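How to record your first hand-held gripper demos for the Lastura arm

So you want to teach a robot a chore without standing next to a robot. Good news: with a pair of hand-held grippers and a tabletop you can do most of it yourself, at a normal working pace, and it's a lot more fun than nudging an arm around with a joystick. This page covers one short session, from an empty card to a folder of clips you can train on. I use the Greltetti recording software, but the steps carry over to other setups pretty well.

What you need

A pair of hand-held grippers with marker cubes, charged
A head camera on a strap
A recording pack and belt
A table you can reach all the way across
A handful of small objects
The calibration board that came with your kit

Step 1. Pick a task you can say in one sentence

"Put the cup on the plate" is a task. "Tidy up" isn't, at least for a first session. If you need the word "then" more than once, split it. My first try was a tea-making thing with so many stages that I forgot the order myself halfway through, and every clip came out different. The next day I did "put the spoon in the mug" and had a working policy by Wednesday!

Write the sentence down and paste it into the Task field exactly as you want it. The training script treats "put spoon in mug" and "Put the spoon in the mug." as two separate tasks, and you'll get two half-sized datasets.

Step 2. Get dressed

Belt first, then head strap, then grippers. Run each cable along the outside of your arm and leave a bit of slack at the elbow. Reach for the far side of the table with both hands. If anything tugs, fix it now.

Tighten the head strap until it doesn't slide when you nod. Then look at the middle of the table the way you would while working and check the live preview. You want both hands in view when they're over the near edge, and you want the far edge in view too. Most people tilt the camera too high the first time.

Step 3. Calibrate

Lay the board flat and press Calibrate. Move your head slowly over it -- left, right, closer, farther -- until the bar fills. Then hold each gripper up and turn your wrist so the camera gets a look at more than one side of its cube. Open and close the fingers all the way, 3 times per hand. That sets the range for the finger width reading.

The score shows up in the corner. I redo it for anything under 70. Shiny tabletops and a window behind the board are the usual culprits, and closing the blinds has fixed it for me more than once.

Step 4. Rehearse without recording

Do the whole task a few times with the recorder off. Your hands need to learn the grippers before the robot can learn from your hands! Two fingers is a strange way to hold things if you're used to five. Notice where you hesitate and decide how you'll handle that bit.

A few habits to build in now:

Start every clip with both grippers open and still, over the near part of the table.
Keep the cubes facing the camera. A quick roll of the wrist is fine, a long one loses tracking.
Move at the speed you'd use to hand somebody a full glass.
Don't pinch and slide at the same time. Pinch, lift, move.
Keep your free hand in view, even if it has no job.

Step 5. Record

Squeeze both grippers twice to start. Wait for the beep, do the task, go back to the start pose, squeeze twice to stop. If you drop something, let the clip finish and mark it as a miss. Don't delete it on the spot. Akus, the sorting tool, can filter misses later, and some training recipes have a use for them.

I aim for 17 clips, then a break. After that my shoulders start to sag and the grippers drift low, and you can see it in the paths.

Step 6. Change the table between clips

Variety is where a small dataset gets its strength. Shift the target a hand's width. Turn it a little. Swap the neighbors. If the table looks the same in every clip, the robot learns the table and falls apart when you move a mug. Thin objects are my favorite thing to practice this with, since a small change in the angle of the grip changes the whole approach. For a stick task I like a small box as the landmark and a few bystander objects farther back, things with very different shapes and colors.
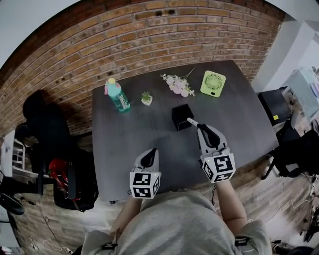
Your two hands don't have to do equal work, and early on it's easier if they don't. One carries, the other waits. With the thin white stick closed in the right gripper and reaching toward the little black box, the left one just hovers over its own side of the table, clear of the action. The bottle on its side, the succulent, the pink flowers and the green fan stay toward the back, so there's plenty of open tabletop in front to move through. Shuffle that back row whenever you like. The box should move too, but keep it where you can reach it without leaning.

Step 7. Check before you take the gear off

Open the session in Akus and scrub through the first clip, the last one, and a couple from the middle. Look for three things:

The finger width line should drop when you grip and stay flat while you carry. A wobble in the carry usually means the object was slipping.
The hand paths should be smooth. Sudden jumps mean the camera lost a cube.
The tracking number should sit at 99 or close to it. Clips far below that are better recorded again than repaired.

If one hand has jumps and the other doesn't, wipe the cube. Fingerprints on the black squares cause more trouble than you'd think.

Step 8. Export and try it

Choose Export, then Um format if your arm runs the standard Lastura controller. Leave "resample" checked. Train on the first batch before you record the second, even if the result is clumsy. Watching the arm reach for the wrong side of a box tells you exactly which clips to add next, and the first time it gets one right you'll probably yell. I did.

Troubleshooting

No beep on double squeeze: the grippers were paired in the wrong order. Turn both off, then left on first.
Left and right swapped in the preview: same fix.
The arm stops short of the object: redo the finger calibration and check that you opened all the way.
The arm waits forever at the start: your clips have a long pause up front. Trim them in Akus and train again.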